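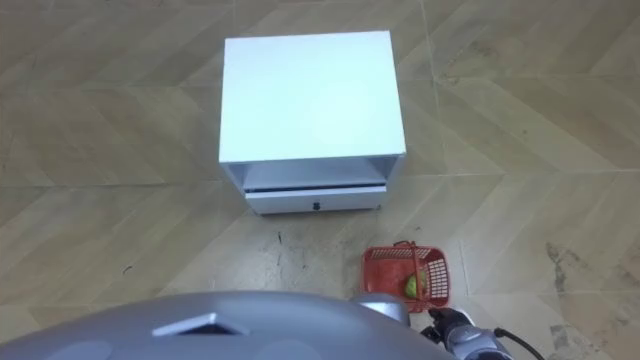
Nightstand

A nightstand (bedside table if you grew up with my grandmother) is the small cabinet or table that lives next to a bed and holds whatever you want within arm's reach at 2 a.m. I've been writing up bedroom furniture for this wiki for a while now and this is easily my favorite entry, so bear with me!

The type I see most is the compact box: a flat, square top, an open shelf under it, and one drawer at the bottom with a single knob. White with a black knob is a very common pairing. Some stand on legs, others sit right on the floor, and I'm a floor person (fewer lost socks under there).

Before indoor plumbing the cabinet often hid a chamber pot, and plenty of older ones have a door for it. The open shelf came into its own once people wanted somewhere for books, and later chargers.

Height matters more than anything. You want the top level with the mattress or a touch above. Ratih Sinaga measured 222 bedrooms for the Tovalwood furniture survey and found most people's were too low, mine included, ugh.

Dusting is easy except in the shelf, where the back corners collect everything. A top that sticks out slightly past the sides gets bumped a lot, so check its edges if you buy secondhand. Lift it when you move it, too. Dragging can scuff a tile floor.

See also: Chest of drawers, Commode, Headboard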